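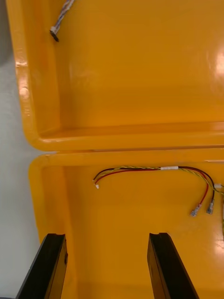
I've come home from another teaching conference with 2 tote bags and serious doubts. The keynote on learning centres was lively, sure, but most of us have 9 minutes to set up between bells.

Uzma Niazi's session promised calmer group work through colour-coded rotations. Would my Grade 1s care about the colours? I doubt it.

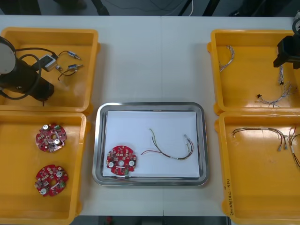

Sorting stations get oversold to new teachers. Four yellow bins and a steel tray in the middle make a tidy table, and I'd still want to know what the kids learned at it.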